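Olell: garment-and-basket recordings, home build

README for release 2

Olell is a set of short table-top recordings made with a pair of hand-held grippers in a shared workshop at Okville. The grippers are our own build. The task is always the same one: children's clothes and a woven basket on a white table, one operator, a gripper in each hand. This file covers what is in the release, how the tools were made and what to watch for if you train on it.
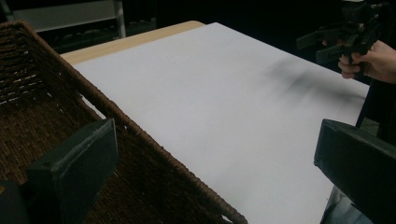
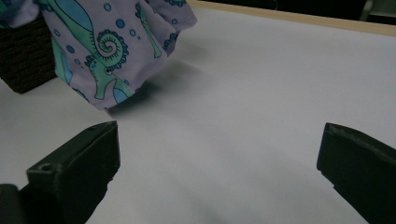 What is in the release

There are 3219 clips. Each clip is one attempt, from the moment both triggers are open to the moment both are open again. Failed attempts are kept and carry the label "fail" in the index. Please don't filter them out and then quote a success rate.

Each clip folder holds:
video from the left tool
video from the right tool
jaw opening for both tools, one value per video frame
a text file with the garment code and the result

Jaw opening is in millimetres. In release 1 it was in raw encoder counts, and the conversion we gave for it was wrong for the left tool. If you still have release 1, delete it and start again with this one.

The tools

Both grippers are built to the Vachon pattern, version 8 of our drawings. We changed the trigger twice before settling on this one. The early trigger had a short throw and gave you either fully open or fully shut, with very little in between, and thin cotton needs the in-between. The present one has a longer throw and a softer spring.

The mounting holes in the finger blanks are slotted on the drawing. Drill them round if you want, but then the fingers have to be shimmed to meet square at the tip. We lost an evening to that.

The camera bracket sits behind the fingers and looks forward between them. If you knock it, the two fingertips no longer line up with the marks on the calibration card, and every clip after that is suspect. We check against the card at the start of a session and again after any drop. The tools do get dropped.

Parts list, drawings and the jig for the camera bracket are in the "build" folder. The jig is worth making even for one pair of tools.

Recording conditions

All sessions were held in the evening, mostly on a Tuesday, when the bench was free. Light is low but fairly even. Exposure was locked at the start of each session — this keeps the clips within a session consistent, but there are visible steps between sessions. Dark fabric against the dark basket is the hardest case and the labels there are the least reliable.

The operator's hands and sleeves turn up in many clips. No faces should be present. If you find one, send us the clip number and we will take it out.

Known problems

Jaw values drift by a small amount over long sessions. The correction is applied in the index and not in the raw files.

A batch of 300 clips has left and right video swapped. They are marked "swapped" in the index. We left the files as they were, so that anyone who has already worked round it doesn't get caught twice.

Garment codes were typed by hand. Some of the early ones use a lower-case letter where there should be a capital. Treat them as the same garment.

Splits

Train and test are split by garment, so no garment is in both. The basket is the same throughout, and a model trained only on this set will probably learn that basket. We would like to add others.

Use

Free for any use with credit to the Esberg group. Corrections to the index are welcome as plain text with the clip number first on the line.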